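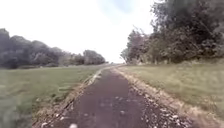

Choosing the Hours: A Conversation with Genivaldo Paiva

By Theano Kyriakidis, Partner Stories
August | 8 min read

Genivaldo Paiva begins most working days at the Jacobs Street depot in Trenstead, where he collects the first parcels of the morning and checks the tires on his cargo bicycle. He has been a delivery partner with Grudent for three years. Before that he worked nights in a commercial bakery, a job he describes with respect and has no wish to return to.

"I liked the bread and I liked the people," Mr. Paiva said. "What I did not like was going to bed when my daughter was getting up. We lived in the same apartment and wrote each other notes."

Mr. Paiva joined Grudent when the company opened its bicycle category to partners in Trenstead. He had no car at the time and had assumed that delivery work was closed to him. A former coworker from the bakery, who was already making evening deliveries by scooter, suggested that he attend an information session at the depot.

"I went with a list of questions on the back of a receipt," he said. "How do I get paid, what happens if I am sick, who pays if the bike is stolen. I was not going to leave a steady job on a promise."

Some of the answers satisfied him and some did not. Theft coverage for bicycles was limited in the first year, and partners were expected to supply their own locks and lights. Mr. Paiva kept two bakery shifts a week until he was confident that his delivery income would cover the rent. The change took him 11 months.

"People ask me if they should quit their job and do this," he said. "I tell them to keep the job for a while and see what a rainy month looks like on paper."

Most of his deliveries are small items: pharmacy orders, documents, replacement parts for appliances, and groceries for customers who live close to the center. The longer trips take him out toward Gedurberg, where several repair shops place regular orders. Many partners pass on these trips, he noted, and he has come to prefer them.

"In town you stop every minute. You are looking for a door number, or a buzzer that works," Mr. Paiva said. "Going out to Gedurberg, I ride. The customers there also know me. If I am late they ask what happened before they complain, and I can tell them." 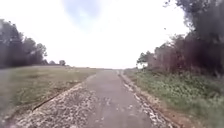 A paved path with grass and a strip of loose gravel alongside.

He is careful in what he says about pay. Rates for longer trips were adjusted last spring after partners raised the matter at a depot meeting, and Mr. Paiva was one of those who spoke. He had kept a notebook of trip times, including the time spent waiting at pickup counters, and he read from it at the meeting.

"The app knew how far I went. It did not know I stood by a counter while somebody looked for the box," he said. "I was not angry. I had the times written down, so I read them out."

Waiting time at pickup is now recorded in the app and paid after the first eight minutes. Mr. Paiva considers this an improvement, although he would like the unpaid period to be shorter. He has said so to the partner support team — twice in writing — and expects to say so again at the next meeting.

The other subject he returns to is equipment. His first bicycle was secondhand and was not built for loads. The rear wheel had to be replaced more than once, and he lost working days while it was in the shop. He later bought a purpose-built cargo bicycle through the Grudent equipment plan, which allowed him to borrow $3,000 and repay it from his weekly earnings.

"It is a lot of money for a bicycle. My brother laughed at me," Mr. Paiva said. "But I had counted the days I spent sitting in the repair shop, and I showed him that page of the notebook too."

He advises new partners to read the repayment terms closely before signing. The weekly deduction is fixed, he pointed out, and it does not shrink in a slow week. Partners may request a pause, but the request has to be made in advance. Mr. Paiva used this option once, when he traveled home for his mother's birthday, and said that the process was simple after he found the right form.

His schedule today would have been hard to arrange at the bakery. He works from early morning until the middle of the afternoon, stops when school lets out, and sometimes takes a few evening orders if the weather is good. His daughter is now old enough to help with his records. She moved the notebook to a spreadsheet over the winter, and he has continued to use the notebook as well.

"She says I do not trust the computer," he said. "I trust it. I also like paper."

Asked what he would say to someone considering the work, Mr. Paiva spoke first about health. He stretches before his first delivery, eats a proper lunch, and does not ride with a fever. Partners are not paid for days they do not work, and he sets money aside each week for that reason. A partner without savings, in his view, will end up riding on days when it is not safe to do so.

He also encourages newcomers to introduce themselves at the depot. Delivery partners can go a full day without a real conversation, and he found the first months lonely after years in a busy kitchen. He now meets a few other riders for coffee before the morning orders come in. They compare routes, trade inner tubes, and warn one another about blocked streets.

"At the bakery we talked all night, because your hands are busy but your mouth is free," he said. "Here I had to go and look for that."

Mr. Paiva has no immediate plans to change his routine. He has been asked to help train new bicycle partners in the fall and is considering it, provided that the sessions end before school does.

Partners in Trenstead who wish to attend an information session may register at the Jacobs Street depot during opening hours.

We use cookies to improve your experience on this site. By continuing to browse, you agree to our cookie policy. Accept | Manage settings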